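Ballura Tool Library
Minutes of the September meeting
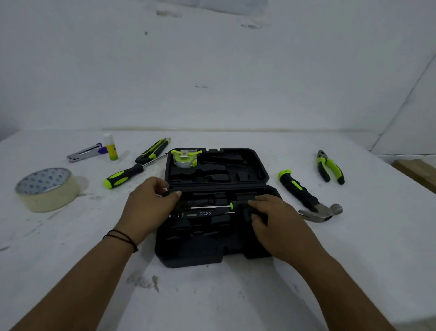
One of the black cases, opened flat on the white table, with the tape measure in its corner of the lid.

Birsen Tekin opened the meeting at 6 in the evening and thanked everyone for coming out, and for bringing so much food that we had to push the sign-in sheet onto the windowsill. Delyth Probert took the minutes (so please send corrections to her, kindly if possible!).

Minutes of the last meeting
Read and approved, with one change. The drill that went missing and came back was the old Kumo and it should have been written down that way, as the newer one has never left the shelf without a signature.

Loans over the summer
Birsen reported 98 loans, which is our best summer so far and a real pleasure to hear after the slow spring we had. Hand tools made up most of it. The small household cases were especially popular with people moving into the new apartments on Karaser Street, and several of them have stayed on as members.

The tool cases
Most of the evening went on this, and it was time well spent. Members have been returning the cases with tools in the wrong slots, or with a few things dropped in a bag alongside, and whoever is on the desk then has to work out what belongs where. We had a good long talk with a case open on the table. Delyth pointed out that the shaped recesses do a lot of the work for us, and a hammer won't sit in a slot made for pliers however hard you push. The screwdrivers are where it gets muddled. A dark handle in a dark tray is hard to see, and two members said they had closed the lid quite sure that everything was in when it wasn't.

It was suggested that we paint the bottom of each recess a bright color. There was some worry about the paint rubbing off on the tools, and after a friendly back and forth we settled on a printed card in every case, showing the layout of both halves. Delyth will draw the first one and bring it to the next meeting so we can all try it out.

It was also agreed that cases will be opened and checked at the desk with the borrower standing there, both going out and coming in. Birsen asked that we be patient and cheerful about it, even when there is a line.

The question of the voltage testers came up again. We agreed that they stay in the cases, and that the card will ask borrowers to read the maker's instructions before using one. Anyone unsure is welcome to ask at the desk, and we would much prefer that they did.

Money
The balance is healthy. The meeting approved $50 for card stock and laminating, and up to $200 for replacement hand tools, to be bought at Naseri Hardware if they have what we need. Birsen will take the list in.

Any other business
The back door still sticks. Please lift and pull.
A member asked whether garden tools could be kept out past the usual two weeks in the fall. Everyone liked the idea, and it goes on the agenda for next time.
Warm thanks to all who stayed to wash up.

The meeting closed at 8:15.

Actions
Delyth: draw the layout card
Birsen: shopping list to Naseri, card stock and laminating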